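The Second Life of Kitchen Foil

By Sylvie Pelletier
September 21, 2018

Noémie Gagnon buys aluminum foil by the case. She gets the heavy kind sold to restaurants, and she goes through it faster than the diner across the street from her studio in Bromham. Very little of it ever touches food.

Gagnon makes figures out of it. She has been doing it for 20 years, first as a way to keep her nephews busy at holidays and later as a class that now fills up every March. Her students learn to make people, dogs, herons and the occasional dragon from a material most of them have only used to cover a casserole.

"Everyone knows how to crumple foil," she says. "The trouble is that everyone crumples it too hard."

A tight ball of foil is finished the moment it is made. It won't open again without tearing, and it won't take a new shape. Gagnon starts with a loose sheet and makes a few cuts or tears in from the edges, so the body and limbs all come from the same piece. Then she gathers the middle with her fingertips and leaves the ends alone until she knows where they are going.

Limbs are rolled into tubes. A long one can be bent at the elbow or knee if it is still a little soft inside. Beginners tend to squeeze an arm flat to make it stronger, and a flat arm creases and snaps at the shoulder after two or three bends.

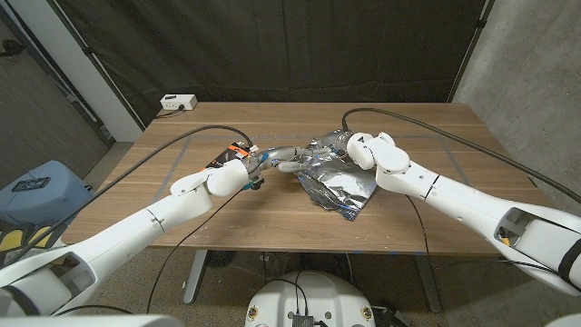 Thickness matters more than brand. Light household foil is fine for practice and shows fine wrinkles well, but it splits at the joints. The heavy kind holds a pose and can be pressed smooth with the back of a spoon. Gagnon uses both, often on the same piece - heavy for the core, light for the outer wrap.

She works on bare wood. A cloth catches the torn edges, and a glass top lets the piece slide when she leans on it. She also keeps a flat sheet of foil under whatever she is making. Sometimes it becomes the base. Sometimes it gets folded up over the legs and disappears.

The studio is on the second floor of the old Charbonneau building, up 29 steps. Last year a gallery in Sasby showed 52 of her figures on one long shelf. Most were small enough to hold in one hand, and a few had gone dull from handling. Gagnon doesn't polish them. When a figure gets crushed, she opens it as far as it will go and starts over with a new sheet around the old one.

Her next class is in Divanau and costs $20, foil included. Students should bring a spoon and a pair of scissors they don't mind using on metal.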